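I went to the open day at Truvlow's unit in Grarnmont expecting to be annoyed, and for the first half hour I was only bored. There was a coffee urn and a man with a lanyard printer that had jammed. A talk in the front room used the word "journey" so often that I stopped writing it down. Then we were taken through to the back, where the work gets done, and I began to pay attention, though possibly not in the way the hosts had hoped.

The project is called Arnutow. The claim, as Archana Grewal put it to our group, is that a machine can learn household jobs from people doing them with a gripper held in the hand. You squeeze, it closes, a camera mounted on it records what it sees, and later a robot arm is supposed to have got the idea. Grewal is a good speaker and did not oversell it. The brochure did that for her. It promises "500 everyday skills" and never says what a skill is. Is opening a drawer one skill, or is it two if the drawer sticks?

I asked. Lacey Dawber, who runs the recording sessions, said the team argued over that as well. I liked her for it.

What struck me at the tables was how much of this is waiting and hovering. The fingers come in over a pale surface, wide open, and for a good while there is nothing between them at all.
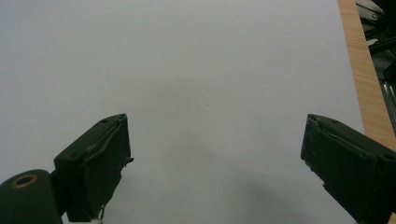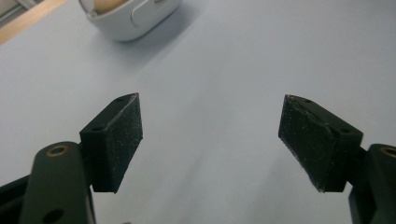
How does the robot learn from a person holding a gripper? It is trained on the recordings, matching what the camera saw at each moment with how the hand moved and when the fingers closed, until it can produce similar movements for itself.

That, at least, is the theory, and I have no quarrel with it as theory. My quarrel is with the word "learn" being left to do so much work unattended. Fuseini Arthur, who had come along from a care home group and had more reason than me to want this to succeed, asked whether the arm could cope with a cup it had not met before. The reply was that results on new objects were "encouraging". He asked for a number. We were told that in the May trial the arm was given 300 attempts and managed 129 of them.

I wrote that down twice. It is less than half. It may well be a fine result for a research team, and Chie Miyazaki, who looks after the arm itself, was plainly proud of it and had every right to be. But there is a banner in the car park that says "Ready for your home", and I would like to know whose home they have in mind. Mine has stairs and a dog.

The live demonstration did little to settle it. The arm picked up a sponge and put it down again, and people clapped. It picked up the sponge a second time, more slowly, and there was a bit less clapping. Someone behind me asked for something other than the sponge and was told there would be time for questions later - there was, and by then the arm had been switched off.

I don't think anyone was trying to fool us. Dawber let visitors try the hand-held gripper for as long as they liked, and it is harder than it looks. My wrist ached in minutes. She told me the people who record all day get breaks and swap hands, and that they are paid by the hour and not by the recording. Good. I would have put that in the brochure ahead of the 500 skills, because those people are supplying every bit of the cleverness we were there to admire, and the talk in the front room gave them one slide.

Jarrah Tomoana, who drove me home, thought I was being mean. His view is that every useful machine was bad at its job once, and that a washing machine would have looked silly at its first open day. Perhaps it would. All the same, I'd want to see it wash something before I cleared a space in the kitchen.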